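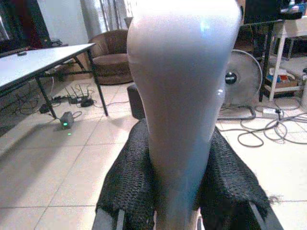
Router on the floor under the table: leave it or move it?

Home Setup > Cables and Clutter
273 views

tilefloor_nes
Posted in March

Hi all, Nestor here, long time reader. My router lives on the floor under the white table in the front room, along with a little round black gadget, the gray box with the green light, and what I can only call a nest of black cords. It's been like that since we moved to Bradville and I've stopped seeing it, but my sister came over and said it looks like the back of a TV repair shop.

I don't want to drill into the tile (big beige ceramic ones, I'd crack one for sure) and the table has those skinny black metal legs so there's no side panel to hide anything behind. What would you do? I'd like to keep it under 2 hours of work, including the part where I lie on the floor and complain.

raghda_n
Get it off the floor! I had mine down low for ages and mopping was a nightmare. You end up cleaning a neat little moat around the plugs and everything inside the moat turns to fluff. I bought a cable tray from Gikard that clamps to the tabletop, no screws, and put the power strip in it. Took me one evening.

Raghda

mopbucket
Does the clamp kind work on a thin top though? I tried one on a desk and it slid every time someone bumped it.

raghda_n
Mine has rubber pads and hasn't budged. Measure the top first, the clamps only close so far. And look underneath, some tables have a metal rail right where you want the clamp to go.

Korville_Dan
I'm going to disagree with the tray. Those are fine for cords but I wouldn't put the router in one, it's cramped and you can't stand the antennas up. Put the router ON the table. You've got a whole white top there and all I can spot on it is one small dark round thing down at the end.

tilefloor_nes
Ha, the table is that clear about one day a month. It's where we do homework and fold laundry. If the router goes up there it will be under a towel by dinner.

Korville_Dan
Then a shelf on the wall behind the armchair, next to the window. Hidden by the curtain, even.

mopbucket
Please not behind the curtain. Sheers look lovely till there's a black cord running up behind them, and then it's all you see when the sun's out. Ask me how I know.

saab_wagon_guy
Why is everyone moving the poor router? If the signal is good, leave it where it is and fix the cords. Unplug everything, label both ends with masking tape, coil up the extra length and wrap it with those hook and loop strips. Then put the whole lot in a basket with the back open. I did that with 2 strips and an old bread basket and my wife stopped mentioning it. Leave some air around anything that plugs in, and don't go stuffing power bricks under a blanket.

raghda_n
A basket on the floor is still a thing on the floor you have to mop around, sorry.

saab_wagon_guy
You lift it up! It's a basket!

raghda_n
With cords coming out the back of it. We'll have to agree to differ :)

tilefloor_nes
OK, plan for now: label and coil first, because I need to do that either way. Then I'll measure the tabletop and see if a tray fits for the power strip and bricks. Router stays down there until I've tested the signal from the brown armchair, which is where most of the complaining about the wifi comes from.

mopbucket
Take the labels seriously. I pulled the wrong plug in the middle of my husband's work call and heard about it for 2 weeks.

Korville_Dan
Still voting shelf.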